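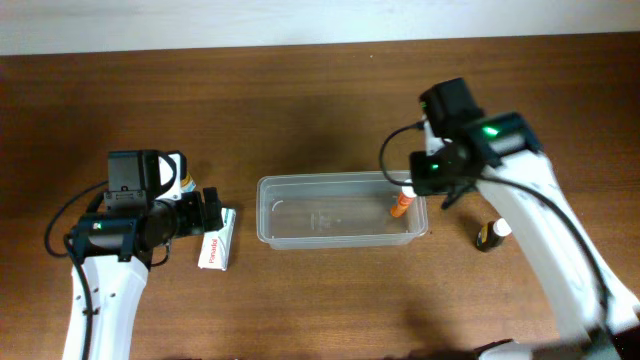 The clear box, with one tube in it, and a Panadol packet on the table.

The pharmacist has worked in Drenddale for many years, in a shop which opened in 1913 and still has its old drawers behind the counter. I came to ask her about the medicines people keep at home. She had plenty to say, and she started before I found my pen.

"The first question is always where," she said. "People answer me: in the bathroom. Then I ask where exactly, and they begin to think. A little in the bathroom, a little in the kitchen, something in the handbag, something in the car."

Last September the shop invited customers to bring everything they had at home and sort it at a table. They expected a few families. They received 173 bags. One of them, from a house with two adults, held eleven open packets of the same painkiller.

"They were not careless people," she told me. "When you have a headache and cannot find the tablets, you buy new ones. I would do the same."

Her advice is one box for the things in daily use, and she insists that it must be transparent. She has tried fabric bags, a biscuit tin and a beautiful case with small compartments, which a customer ordered from Notine together with her face cream. The case went back to holding cosmetics after one month.

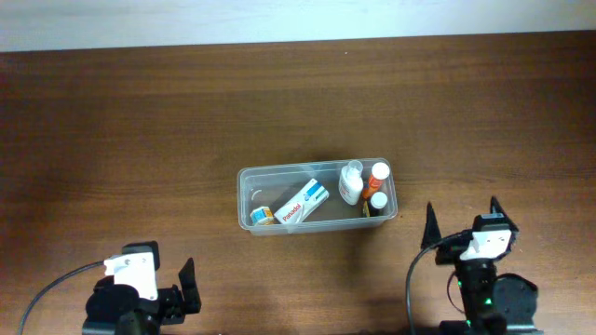
"With a clear box you look from the side and you know what you have," she said. "A packet, a bottle, a tube, everything shows. With the tin, I had to take out all of it on the bed to find one plaster."

The box she sells most is called Skov. It has no inside walls, and she prefers it like this. Small bottles fall over sometimes, she admits, so the caps must be closed well. She asks people to keep tablets in their original packet, because the leaflet and the date are there. Eye drops get a label with the day of opening. For the box itself she recommends a high shelf in a bedroom or a hallway cupboard, dry and out of reach of children.

I asked what she does with the old medicines. The shop takes them back and keeps them in a locked bin. A local company, Plarkari, collects it when it is full.

"Please write that they should not go in the toilet," she said. "I have said it maybe 400 times, and I will say it again tomorrow."

At home she has her own box, of course. I wanted to know when she last checked it. She laughed, and then she went to serve a man who was waiting with a prescription.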